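ok so the two-arm sorting cell is back up on the bench at Grotley after I took the whole front end apart in April. thread, mostly for Rawiri who keeps asking

the rail was the problem. both arms bolt to the same extrusion and whenever the right one swung back hard, the left one wobbled at the gripper. new Staltberg rail, new black plates, bolts at the corners. wobble gone, or small enough that I can't see it anymore

cabling next. the corrugated stuff on the right arm is stiff as a garden hose and I had to leave a huge loop over the top so the wrist can turn. ugly! I've tried 2 shorter routes and both of them snagged on the elbow

Junhao Yan wrote the color matching and it's tiny, 691 lines including all the comments where he's arguing with himself. blue goes left, green in the middle, orange right. that's the entire job

orange vs. the red walls worried me way more than it should have. I love that maroon and I am not repainting it – so the wrist camera gets to look down into the bowls and hardly sees the wall at all

goal is 500 blocks without me reaching in. best so far is nowhere near that and I'm not posting the number lol
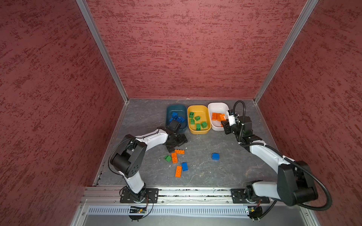 both arms at the bowls, six still on the floor

next up: the two little boards are still hanging under the bases on their wires and I need to print proper mounts for them. also need to vacuum the rail slots, so many crumbs

if anyone has a bracket file that fits 2 boards side by side please send it, mine keeps coming out crooked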